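The Stapler on the Shared Desk: a Report on One Small Object
Product Study module, report by Drahomíra Skála 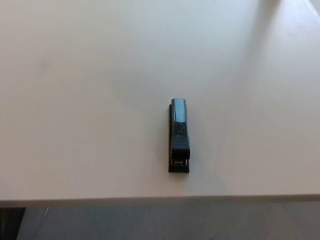 Fig. 1. The desk stapler chosen for the study, with its head towards the near edge of the table.

I should say at the start that I chose the stapler a little by accident. My first plan was to study a reading lamp, and I had got quite far with the Illance catalogue before my tutor at Brenuder asked, very kindly, whether I had ever looked properly at anything on my own desk. So I borrowed the stapler from room 701 one morning in March and have grown rather fond of it since.

What struck me first was how much of its character comes from the finish. The long upper arm is glossy and very dark, somewhere between navy and black, and in a good light the top looks almost like metal. The head is duller and blockier, with a rounded cap - a sensible shape for the heel of the hand, I think. Under it there is a little strip of copper-coloured metal, the only warm colour on the whole thing and my favourite part. The base is plain and flat and comes out slightly wider at the foot, and I spent a long and happy afternoon trying to draw that one corner.

For the practical part I asked my group to use it for their ordinary work over 2 weeks, and between us we got through one box of 1000 staples. Most people pressed with the palm, though those who had used the smaller Lulo model at school tended to squeeze it in the hand. Over 200 handouts were stapled for the Pawłowska seminar alone, and my thanks go to everyone who put up with my hovering and my notebook.

My own redesign keeps the wider foot and the copper strip, and makes the arm matt all the way along. The drawings are in the folder handed in with this report.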